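Lorne Thibodeau
Last updated: August
2 min read

1/ Everyone keeps telling me a tray is the answer to a messy tea table. Put it all on one tray, they say, and you'll feel calmer. I have my doubts.

2/ The bun with the crosshatched top already has a plate, grey with an orange-brown rim. The doughnut and the slice of sponge are sitting straight on the table. So which of them needs the steel tray?

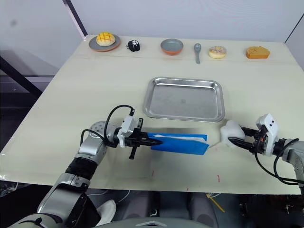

3/ My guess is the cakes. Though pink icing and sprinkles next to a bare slice of sponge – that's asking for crumbs in the icing.

4/ The bowl matches the plate well enough, grey inside and terracotta round the rim. I'd leave it out with the spoon and not pretend it needs tidying.

5/ Friesen wants 239 for a tea tray with handles. Pundach does one for 221. Still no. I'll stick with plain steel until someone shows me what the handles are for.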